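Wrist camera notes, December, bench 2
Entry by Menaka Ranasinghe

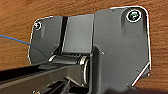
Wrist camera view, gripper over the bench top. Blue cable at left.

State of the build: arm is bolted down, gripper is on, camera streams to the Ultwood box without dropouts. Remaining problem is the view. The gripper housing takes up most of the picture and the wood only shows along the top and down the sides. For picking parts off the bench that is not enough.

Two bright reflections to deal with. The round fasteners near the upper corners of the housing each have a white ring, and the right-hand one is the worse of the two. The rounded corner on the same side has a thin white edge as well. The threshold step picks up all three as objects. Plan is to mask the housing in software first and leave the lamp alone until that has been tried. Uriel wants to put matte tape on the fasteners. No objection, but mask first.

Faint line noise over the gray areas. Exposure is fixed at 4 ms, gain is high. Will repeat at 8 with the gain down.

Cable: the blue one passes in front of the left part of the housing and drops toward the hinge. I don't like it that close. Eifion to reroute along the outside of the link and leave 30 mm of slack. Check full travel by hand before powering the joint.

Bracket: Domingo is printing a longer one, which should move the camera out far enough to see the fingertips. Old bracket goes in the Skarkley drawer, do not throw out.

Open:
- cycle test, 300 open/close, after the reroute
- redo hand-eye calibration with new bracket
- ask Macarena whether the Zuvo driver logs joint current
- M3 washers, we are out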